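Workshop notebook — August, bench two

Side panel came off the tower a bit after nine, and I've been grinning ever since. I know it's an old desktop and I know half the people who use this bench have seen a hundred of them, but I haven't had a proper rummage in one of these for ages and I'd forgotten how much fun it is. Everything is just there! You can get your whole hand in. After a month of glued-up laptops that felt like a holiday.

The plan for this one is the same as the rest of the Listley lot: open it, see what's inside, clean it, sort out the memory and the drive, close it up and get it on the shelf for Prunar. I want the notes to be good enough that whoever picks up the next machine can work from them without ringing me at tea time.

Panel first. Thumb pressure toward the back of the case, then lift. Mine stuck at the front corner and I was about to fetch the flat spudger when it let go by itself. Keep hold of the panel once it's free, or lean it somewhere it won't get kicked. I've got a dent in my favourite one from last winter that still annoys me.

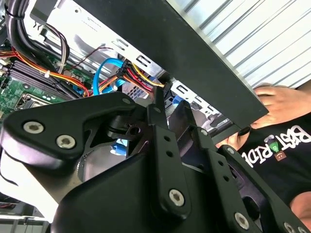 Anselmo Figueiredo reckons I should be laying the case flat before the panel comes off at all, every time, no exceptions. He says the weight of the panel dropping away is how the catches get bent, and that he's straightened enough of them for one lifetime. Fair enough. I've changed the bench card to say flat first, and added his initials so the blame goes to the right place.

Once you're in, the first thing to deal with is cable. There's a fat black bundle running right across the inside, below the memory slots, and it wants to be exactly where your knuckles want to be. Don't yank it. I eased it up with two fingers, found which way it was happy to bend, and parked it to the side with a loop of soft strap. The red, orange and yellow power wires are held together with a white tie and I left that tie alone. Somebody did a tidy job of it and I'm not going to do a better one.

Memory: reseat before you test. I got a beep code on the first power-up, took the sticks out, gave the contacts a wipe, pushed them back in until the latches clicked, and it came up like a champion. I did a little dance. Ran the Rolleck test afterwards and let it go right through to 100 per cent while I had my sandwich. No errors. The latches are the white ones and they're stiffer than they look, so use a thumb on each end and not a screwdriver, please (you know who you are).

Dust wasn't as bad as I feared. Brush for the board, short bursts of air for the vents, vacuum nozzle held nearby to catch what comes loose. Hold the fan still while you do it. I spent 20 minutes on this part and could have spent an hour quite cheerfully. 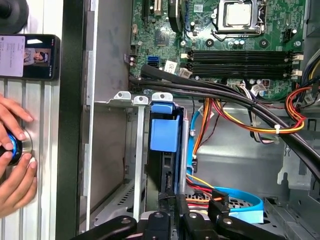
The drive is the bit I'm most pleased about. It sits upright in a blue caddy with a plastic handle, so there's no hunting for tiny screws at the bottom of the bay with a torch in your teeth. Unplug data, unplug power, take hold of the handle and draw it up slowly. The blue SATA cable is long enough to be helpful and also long enough to catch on things, so I tucked it down out of the way before lifting. Whoever designed that caddy deserves a beer.

Wiped the drive on the Assunção dock, which is still the quickest one we've got even though the lid is held on with tape. The log is saved under the bench folder with the asset number. Put the drive back afterwards and noticed it'll go in a whisker crooked if you rush. Seat it, wiggle it, seat it again.

Didn't touch the processor. The temperature peaked at 65 under load, I'm happy with that, and I don't see the point of disturbing a processor that's doing its job on the next ones either. If one comes up hotter, new paste and a second run before you write it off.

Still to do:
Find the missing rubber foot, or steal one from the scrap tower.
Order more soft strap, we're down to the last bit of the roll.
Ask Anselmo where the good brush went.
Print the new bench card in the bigger font.

I'd happily do another of these after lunch if there's one ready. Leave it on the left of the bench and I'll get stuck in.

Last updated: August, 4:20 pm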